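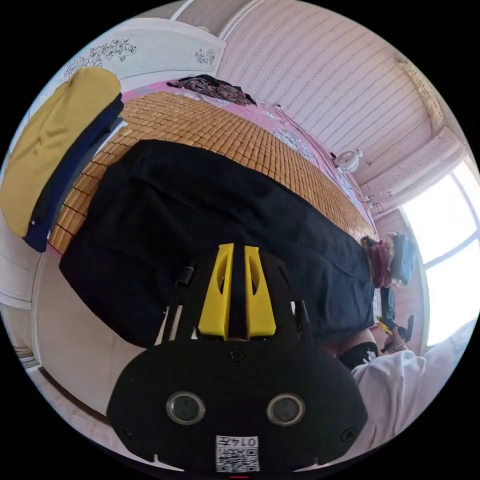

The hand-held gripper with its yellow fingers, with a black cloth laid out on a bamboo mat behind it.

Yellow fingers get a Sunday service at Stikemstead

The hand-held grippers at the Stikemstead workshop have a new care routine, and the people who use them every day could hardly be happier about it. Skadus, the small firm that runs the cloth-handling project there, has rewritten its set-up sheet from top to bottom, and the whole thing now fits on two pages.

The tools go out to ordinary homes, where people use them to pick up, spread and fold clothes while the camera on the tool records. That is hard work for a pair of plastic fingers! Lint gets into the joints, the tips lose their grip on thin cotton, and a finger that sits a hair out of line will pinch a sleeve on one side and miss it on the other.

Under the new routine every gripper is checked before its first job of the day. The fingers are opened and closed 100 times by hand, slowly at first, while the user feels for any catch or grinding. Then comes a wipe of the front face with a dry cloth, a look at the screws (snug, never forced) and a short test recording to make sure the view is clear. The number on the sticker goes in the log next to the result, so a tool that keeps playing up is easy to spot.

Fingers are now swapped as a pair. Until this spring a worn one was often changed on its own, and a fresh finger next to a tired one never closed quite square. The spares come from Ramanauskas, a plastics shop two streets away, which has also agreed to keep the moulds on the shelf so that a new batch can be made within the week. The last delivery was 119 pairs, and they fitted straight out of the box, to loud cheers from the bench.

Sunday is the big day. Tools come back in the morning, the finger assemblies are taken off, brushed out and put back, and anything that squeaks gets a tiny drop of light oil, well away from the tips. A full service used to fill most of an afternoon for a single gripper. It now takes 47 minutes, including the test on a folded shirt, and there is already friendly talk of getting it lower.

The sister workshop at Furnovness takes up the same sheet in May. It looks after an older set of grippers with a stiffer spring, so the opening and closing check will be a little different there, and a few lines on spring tension are being added. Users at both sites have asked for a small brush to be packed with each tool as well, and the first brushes have been ordered.

Copies of the set-up sheet can be picked up from the Stikemstead front desk, or asked for when a gripper is handed in.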